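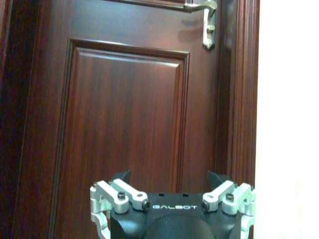

Zundik House Residents' Association
Minutes of the December meeting, held in the ground floor lounge at 7.30 pm

1. Apologies
Two apologies were received and noted.

2. Minutes of the last meeting
Agreed as a correct record, with one correction. The lift service was carried out by Zurnport and not by Strazds.

3. Guest flat: doors and handles
The meeting went back to the question of the inside doors. The dark panelled doors will be kept. A proposal to paint them white was put to the vote and lost. Members in favour said the flat would feel lighter. Members against said the lacquer is sound, the grain is worth keeping, and paint would chip along the mouldings within a year.

The silver lever handles will also stay. Strazds has quoted 300 pounds to go over all of them, tighten the backplates and replace any worn springs. Agreed to accept, provided the work is done before the first January booking. Polish must not be sprayed straight on to the handles. It should go on a cloth first.

Door stops: carried over to next time.

4. Guest flat: towels and bedding
The present stock of towels is a mixture of colours and sizes given by residents over the years. Agreed to move to plain white terry throughout so that everything can go in one hot wash. Fondis has offered a bale for 200 pounds including delivery. Agreed to order one bale and look at it again after the summer.

Each booking of the flat will be given 4 bath towels. Hand towels will be left on the rail. Fabric softener is not to be used, as several members find it stops towels drying properly. The old coloured towels will go to the animal shelter, apart from a few kept under the sink for spills.
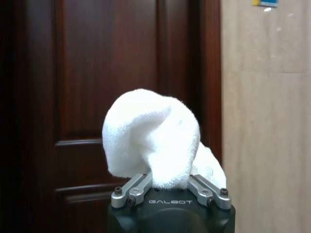

Can residents borrow the guest flat towels for their own visitors?
Only when the visitors are staying in the guest flat. Residents putting people up in their own homes should use their own linen.

It was asked that used towels be left in the bath and not over the doors, where damp can mark the lacquer. A line will be added to the welcome sheet.

5. Money
The balance of the furnishing fund stands at 3000 pounds before the two items above are paid. No increase in the nightly charge is proposed.

6. Any other business
The outside light by the bins is out again. Zurnport to be told.
The key safe code will change at the end of the month.

7. Next meeting
February, same room, 7.30 pm. Items for the agenda to be put in the box in the hall.

The meeting closed at 8.45 pm.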